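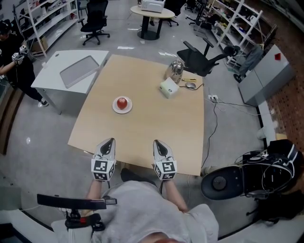 Skovetti open house, 8/8/24

I went to see the Plarano kit, a pair of hand-held grippers you wear out your own arms with so a robot can copy you later. The brochure says 2,000 demos a week per operator. I asked over what kind of shift and got a smile.

The demo was an apple and a plate. Fine, but my line packs 40 different parts, and none of them are apples. The marker cubes at the base of each gripper are bigger than I'd like -- try getting those inside a tote.

Apple on the table, plate empty, both grippers at the near edge:

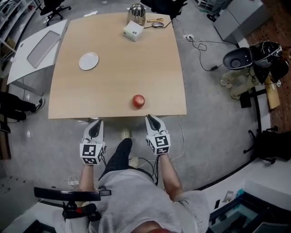 Price and support

A set is $3,201, or $1,571 if you bring your own computer. Training goes through Ornurero, billed separately. Yusof quoted us less in July for something close, with a spare pair of jaws. I took the Plarano price sheet home and haven't called.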